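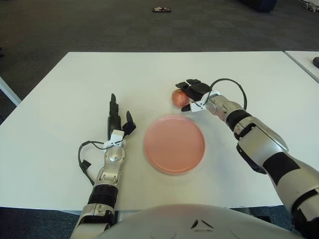
4.2 Leveling the table

The Stelmakh folding table has a threaded foot on each leg. Level it after the leg locks are closed and before any load is placed on the top.

1. Close all four leg locks. Each lock clicks twice.
2. Place a spirit level across the short side of the top, then along the long side.
3. Turn the foot at the lowest corner counterclockwise to raise it. One full turn lifts the corner by 2 mm.
4. Repeat until the bubble stays between the marks in both directions.
5. Tighten the lock nut on each foot with the supplied wrench (part 1806).

Note: On carpet, check the level again after 24 hours. Feet sink at different rates depending on the pile and the underlay.
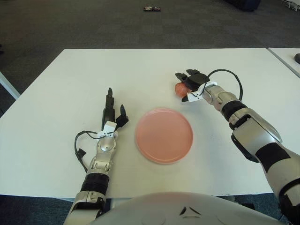 CAUTION: Do not extend a foot past the red ring. If a corner still sits low, fit a spacer (part 3059) under that foot.

4.3 Load limits

Maximum evenly spread load: 102 kg. Maximum load at any one point: 71 kg. Do not sit or stand on the top, and do not drag the table while it is loaded – the lock pins can bend.

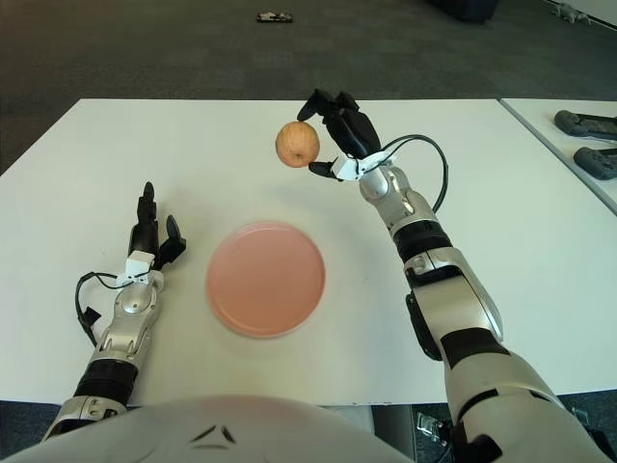 Figure 7. Tabletop with a plate.

4.4 Cleaning

1. Wipe the top with a damp cloth and mild dish soap.
2. Dry the edges and the underside of the rim.

Do not use scouring pads or solvent cleaners. Section revised May 2019.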